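**Paying for seed after harvest -- does the deposit count if I cut the order?**

Posted in Farm Money & Supplies

Sunee Phetsri

We grow maize and a bit of spring barley, and for the last few years we've bought seed through Klinhom and paid the lot up front. This year the rep has offered us their deferred payment plan. You put down a deposit when you order, then the rest falls due after harvest. I've read the form twice and still can't work out one part of it.

The form says the deposit is "held against the confirmed order". I want to order enough maize for all the ground we might plant, but there are 8 hectares by the river that flood some springs. If they're still under water in May I won't drill them, and I'd want to send those bags back unopened. Does the deposit then move across to the bags I keep, or do I lose the part that goes with the returned ones?

Also, is it one credit check for the farm, or do they check each partner? My brother is a partner but lives away and is slow with paperwork. The rep is off until Sunday and the early order price finishes soon after, so I'd like to know where I stand before I ring him.

Daranee Ratanaporn

I've used the Klinhom plan and one very like it from Haltura. With Klinhom, the deposit stayed with the account when I returned bags, so it came off what I owed at the end. What I did lose was the early order price on the bags I kept. My order had dropped below the level for that discount, and they worked the whole invoice out again at the standard price. It came to more than I'd expected and I only found out when the statement arrived in September.

So before you sign, ask him these:

- What is the smallest order that keeps the discount, and is it counted at ordering or after returns?
- What is the last date for returns? Mine was well before the end of drilling.
- Do treated bags count as returnable? Some treatments don't, even with the seal unbroken.
- Who pays for collection?

If the river ground is a real doubt, I'd split it into 2 orders. Put the ground you're sure of on the plan and leave the 8 hectares as a separate order with its own number. Then if you cancel that one, the first isn't touched. You may not get the variety you want for the second lot, mind. Ours was swapped for a later one and it was still green when the contractor turned up.

On the credit check, they did one for the business, but both partners had to sign the agreement. My husband signed his by post and it took 3 weeks to come back to us with everything stamped, so start your brother on that now.

Allodside

Just pay cash if you can. These plans are a way of getting you to order more than you need. We always keep our order small and buy extra late if the weather's kind.

Klinhom's interest is nothing if you pay on time, but read what happens if you don't. It's charged from the delivery date and not from the due date. A wet autumn can easily put your grain cheque back past the due date, and they don't wait for it.

Also worth asking your own bank. Ours did a short seasonal overdraft and the fee was less than the discount we got for paying the merchant straight away. I don't know about returns, never sent any back.

Sunee Phetsri

Thank you both. Splitting the order hadn't crossed my mind and I think that's what we'll do -- the dry ground on the plan, the river ground separate, probably in an earlier variety so a late start matters less. I'll get the form off to my brother tonight and ask the bank what they'd charge.

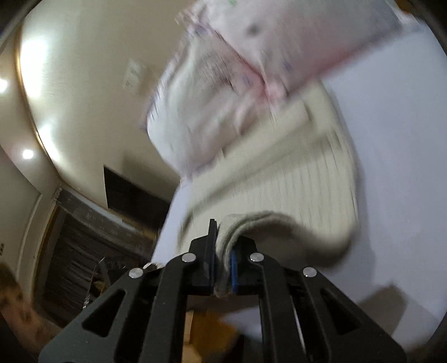 Daranee Ratanaporn: Get him to put the returns date in an email as well. Mine told me one date over the phone and the invoice had another, and it was the invoice they went by.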